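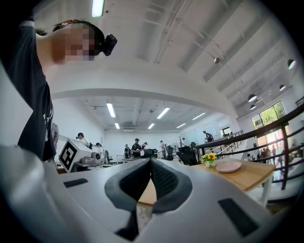
Ilse Kramer wants to know whether the table clearing job can go on the unattended list by July, and if it can't, what exactly is holding it up. She says she has read the weekly numbers and they don't tell her which chores a machine can do by itself and which ones still need a person standing there.

Posted by Cordier support desk, 9:40 am
Ticket: Tunumlow arm, household chores set, Zurnville site
Status: open

Short answer to Ilse: no for table clearing, yes for two smaller jobs. Details follow.

Reported problem
The arm stalls partway through clearing a side table. It picks up the plate, lifts it, then stops and holds. No fault code. Power cycling clears it and the next run goes fine, so the site had been restarting and not logging it.

What we tried
1. Swapped the finger pads for new ones. No change.
2. Ran 100 plate pickups with nothing else on the table. Stalled twice, both times after the lift.
3. Ran 100 more with a vase of flowers next to the plate. Stalled 31 times. The planner keeps recomputing a path around the flowers and runs out its timer.
4. Raised the planner timeout from 80 ms to 200 ms. Stalls went down to nine in the next batch of the same size, but the arm hesitates before every move and a full table takes longer than a person would need.
5. Rolled back to the previous Dorkar motion package. Worse. Went back to the current one.

Findings
The grip is fine. The trouble is leaves and petals -- the arm treats the whole bunch as one solid block that changes shape every time it looks. Glasses and closed boxes don't cause this. We saw it again with a hanging dish towel, so it isn't limited to plants.

The model on the arm was trained on nearly 3000 hand-held demonstrations. Most were done on tables with hard objects only. The site is recording more with soft and leafy things close to the target.

Where each chore stands
Sorting parts into bins, shop floor: OK unattended.
Wiping a bare tabletop: OK unattended.
Clearing plates, nothing tall nearby: OK with someone in the room.
Clearing plates around flowers, towels or cords: person does it.
Folding: not tested on this ticket.

Workaround
Move the vase off first, by hand. Leave the timeout at 200 ms until the next package. Please log every stall even if a restart fixes it -- we only found the pattern once the restarts were written down.

Update, 3:15 pm
Ilse asked if the arm could move the vase itself. Tried it with an empty one and it worked. Tried it with water and the arm tipped it setting it down. Filed separately under placement.

Next step: rerun items 2 and 3 with the retrained model. Ticket stays open until then.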